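The Folding Pages: Green Things, Mostly Square

46 shares · 3 comments

Every January I get the cloths out and fold them again. They were folded last January too, and put away in tidy piles, and at some point in the spring the piles started leaning on each other like people on the last train. By autumn I was taking whatever came out first and shutting the door quickly.

These pages are a record of the refolding. If you came for the garden gallery, it is in the other section and has more colour in it. If you came for the recipe for Kenneth Baird's lemon thing, I have asked him, and he has asked me to stop asking.

A word on the cloths. There are 20 of them in the green pile, bought over many years in the belief that they matched. They don't. Pale green turns out a different pale green each time a shop orders it in, and a few have been through a wash with something they shouldn't have. I have two names for the results, mint and not mint, and the system has held up well enough.

My method came from my aunt in Flemport, who folded everything in the house, including paper bags. Long edge to long edge, then in half, then in half again, then a firm look. She could do a double sheet on her own in a corridor. I can do a napkin if the radio is off. The stage that matters is the second fold, where the layers have to agree with each other, and where mine generally fall out.

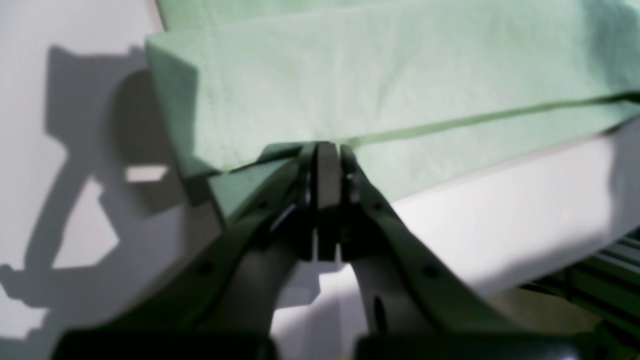

Mint, folded, over the white edge. The top layers are behaving. The corner on the left has made other arrangements.

I have a soft spot for a cloth at this point. It has a proper crease, so anyone coming in would know that folding was the general idea, and it has a loose flap, so they would also know who was in charge of it. A good long crease is worth having even if it runs uphill. I used to pull the whole thing open and begin again when the corner went astray. Now I tuck it under and put the cloth in the middle of the pile, with a neat one on top for visitors.

On edges: a rounded one is kind to the fabric and no help to the folder. The cloth slides off it with great dignity, and you find yourself chasing a hem. A square table gives you something to line up against, but our square table is under the Calloway jigsaw, 2257 pieces of harbour with a very large sky, and I have been told that the sky is at a delicate stage. It was at a delicate stage last January as well.

On ironing: I am in favour of it as a hobby for others. A cloth that has been folded while still slightly warm from the airing cupboard will lie flat enough to fool most people, and the ones it doesn't fool are welcome to bring an iron. Kenneth did once. He got through three tea towels and a pillowcase, and then it was time for lunch, and he has mentioned it at every lunch since.

On where it all goes: second shelf, left-hand side, crease outwards. The crease goes outwards so you can take one cloth without bringing down the rest, which works right up until the moment you want the one at the bottom. I always want the one at the bottom. It is the large one with the good hem, and it lives there because it is large, and I have never found a way round this that didn't involve a second cupboard.

The napkins are still to do, and they are worse. A towel will forgive you half an inch. A napkin is so small that half an inch is most of a side, and by the third fold you have something closer to a sandwich. I am told there is a way of doing them as swans. I am leaving that to people with more shelves and fewer opinions.

Next page will be the tablecloths, once I've found somebody with long arms. The striped one needs two people and a clear run from the back door to the stairs, so it may be a while. If you want to lend a hand, bring your own tea towel, as mine are all put away and I'd rather they stayed there until at least the weekend.

Shared 46 times
3 comments — view all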